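Print this page
E-mail this page

Evening course in home cooking, Juvell kitchen
Handout 4: Vegetables and hot water

In the last lesson we talked about knives and about how to cut pieces of the same size. This evening we put the pieces in water. It looks like the easiest kind of cooking, and many people learned it as children, but the result depends on several small decisions. Please read the handout before you come, especially the part on salt, where last year's group had many questions.

1. What is a vegetable?

The kitchen and the garden do not use the word in the same way. For a botanist a fruit is the part which grows from the flower and holds the seeds. Aubergines, cucumbers, courgettes, tomatoes and all peppers are therefore fruits. A carrot is a root, a potato is a tuber, celery is mostly leaf stalk, and broccoli is a group of flower buds that have not opened yet. The cook calls all of these vegetables and he is not wrong, but it helps to know which part of the plant he has in the hand. Roots are firm and need time. Leaves need very little. Fruits contain much water and become soft quickly.
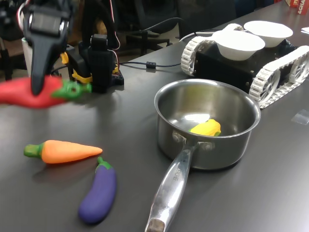
Fig. 1. Chilli pepper (toy), with green stem cap. In botany a berry.

The burning taste of chillies comes from capsaicin. Most of it is in the pale tissue which holds the seeds, and the seeds themselves have only what they picked up by contact. Capsaicin dissolves badly in water and well in fat and alcohol. A chilli boiled in plain water therefore gives less to the dish than the same chilli warmed in oil for one minute. If the mouth burns, drink milk.

2. What heat does

The cells of a plant are held together by pectin. In hot water the pectin slowly dissolves, the cells let go of each other, and the vegetable becomes soft. At the same time the cell walls begin to leak, and sugar, salts and some vitamins go out into the water. Vitamin C is lost easily, both into the water and by the heat. Carotene, the orange colour of carrots, does not dissolve in water and mostly stays where it is.

There is one effect that surprises students. If carrots are first held at 65 °C, an enzyme in them makes the pectin stronger, and afterwards they can be boiled for a long time without falling apart. We will try this with 362 g of carrot, held at this temperature for 32 minutes and then cooked in the usual way beside a second portion which had no first step. Kerubo Were will bring the thermometers. Write down which portion you prefer - there is no correct answer, some people like a soft carrot.

3. How much water

For green vegetables take a lot of water, and let it boil strongly before anything goes in. The cold vegetables then lower the temperature only a little, and the cooking time stays short. Our recipe sheet says 3000 ml for one table, which fills the big pots from Ostapchuk almost to the handles, so carry them with two hands and ask your neighbour to step back.

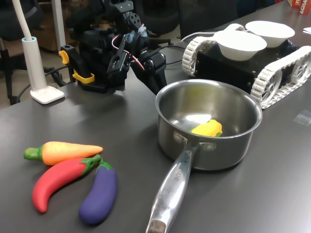
For roots the rule is different. Potatoes and large pieces of carrot go into cold water and are heated together with it. If they are put directly into boiling water, the outside is finished long before the middle. Use only as much water as covers them. Afterwards keep this water for soup, it has a good taste and a part of what the roots have lost.

4. Lid or no lid

Green vegetables contain weak acids, which escape partly with the steam. Under a closed lid they drop back into the pot, and the acid turns the green colour to olive. Leave the lid away. Some old books advise a little baking soda in the water. It keeps the colour very bright, but the vegetables become slimy and they lose more vitamins, and I do not recommend it.

With roots you can close the lid without worry, and you save gas.

5. Salt

I teach to salt the water at the beginning. It seasons the pieces also inside, and with beans the skin gets soft a little sooner. Not everyone in our school agrees with me. 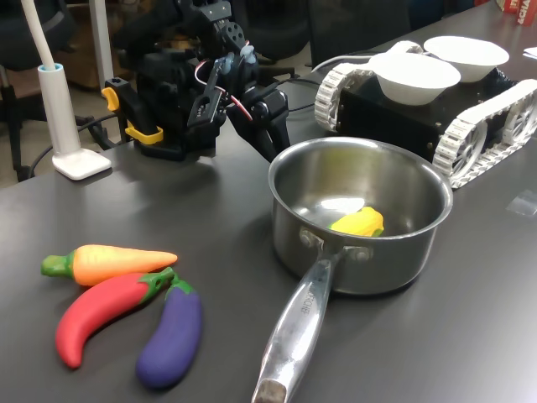

Mahlet Adugna wrote to me in August that she adds salt only at the end, as she keeps the water for sauces and does not want it too salty when it boils down. She also finds that people who salt early forget that they have done it, and do it again. The first point I accept fully. For the second I can only say: taste the water.

For the next lesson

- Read the pages on steaming in the Grendix booklet.
- Cook one vegetable at home in two ways and note the time for each.
- Bethel Feyisa and Willy Brouwer still need to choose their topic.
- Aubergines come in lesson 6, together with frying. They do not belong in water.

Print this page
E-mail this page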